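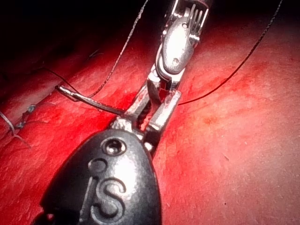
Should people be allowed to put a small prefab house in the back garden without full planning permission? In most cases they should, provided the building is properly insulated, connected to the drains and kept a sensible distance from the neighbours' fence.

Search this site
Enter keywords
Go

I have lived in Kilside for 17 years, and for most of that time the argument about garden houses has gone the same way. Somebody wants a place for a parent or a grown-up child. They find a factory-made unit they can afford. Then they discover that the house is the easy part. The form, the drawings, the tree survey and the second set of drawings take longer than building the thing.

My neighbour Pankaj Rana applied in August for a one-bedroom unit for his mother. It would stand behind a garage, on ground where there used to be a greenhouse. You can't see the spot from the road. He has been asked for a parking plan, though his mother doesn't drive, and for a statement on the character of the street. The street is a mixture of bungalows, semis and a closed petrol station.

I am not against rules. I have been inside a cheap garden building in January and I wouldn't want anybody to sleep in one. Some of what gets sold as a guest house is a shed with a sink. The walls are thin, the floor is cold and the wiring runs from an extension lead in the kitchen. A person living in that is worse off than a person in a decent rented room. So the building itself should be checked, and checked by someone who knows what they are looking at.

What I object to is checking the wrong things. A factory unit is built to one design over and over again. If the design has been passed once, for fire, damp and heat loss, I don't see why the same questions have to be asked in every back garden. The inspector's time would be better spent on the base, the drains and the electrical supply, which are different at each address and are where most of the trouble comes from.

The usual answer is that it would open the door to landlords, who would fill every garden and let the units out by the week. That is a fair worry. In Barkik, where the rules are looser, there is a road with 2 units behind nearly every house, and the people who live there complain about bins and noise. But that can be dealt with directly. Allow one unit per garden, and require the owner to live in the main house. Neither rule is hard to write down or hard to enforce.

Cost comes into it as well. The paperwork for a small unit is nearly the same as for a full house, so the smaller the building, the larger the share that goes on fees. A family with money to spare will pay it and carry on. A family without will give up, or put the thing up quietly and hope. I would guess there are a good few of the second sort on my side of town already, and they are the ones no inspector has ever looked at.

A simpler route would bring some of those people in. It would also mean the council could say plainly what it wants – floor area, height, distance from the boundary – on a single sheet that an ordinary person can read before putting down a deposit.

Pankaj's mother is still in her flat, up 2 flights of stairs. The base for the unit has been marked out with pegs and string, and he mows round it.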